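How to wax your snowboard at home before the season

Every November I prepare my board for the first days at Skultow, and every year some friends ask me how to do it. I learned it slowly and I burned one base on the way, so I write the steps as exactly as I can.

What you need

A waxing iron with a temperature dial
All-temperature wax (I use the Cledeo block)
A plastic scraper
A nylon brush
Base cleaner or a clean cotton cloth
A screwdriver for the bindings
Two supports of the same height

Do not take the iron you use for shirts. Its temperature goes up and down too much, and the holes for steam collect wax.

Step 1. Prepare the board

Leave the board inside for a few hours so it comes to room temperature. Remove the bindings, or at least loosen the screws. When the screws are tight, the heat can pull the base a little around the inserts, and you will see small dimples there later. Put the board on the supports with the base up, and wipe it from nose to tail. Let the cleaner dry for 30 minutes.

Step 2. Melt the wax

Set the iron to the temperature printed on the wax package. If the iron smokes, it is too hot - turn it down and wait. Hold the block against the iron and let it drip in a zigzag line over the whole base. 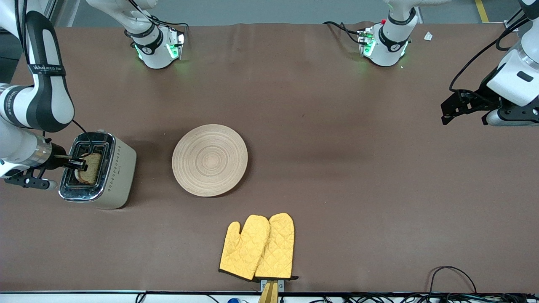 Now put the iron flat on the base and spread the drops. Move slowly but never stop in one place. The wax behind the iron should stay liquid for a short moment and then lose its shine. Touch the top sheet with your hand from time to time. It should be warm, never hot.

Step 3. Scrape

Wait until the wax is completely cool. I usually leave mine overnight in the garage. Clean the edges first, then hold the scraper at a low angle and pull it from nose to tail. Long strokes are better than short ones.

Step 4. Brush

Brush in the same direction until no more white dust comes out. The base should have a dull, even colour. Put the bindings back and check your stance before you tighten them.

How often?

I wax again after 7 days of riding, or sooner on hard artificial snow. When the base near the edges looks dry and grey, it is time.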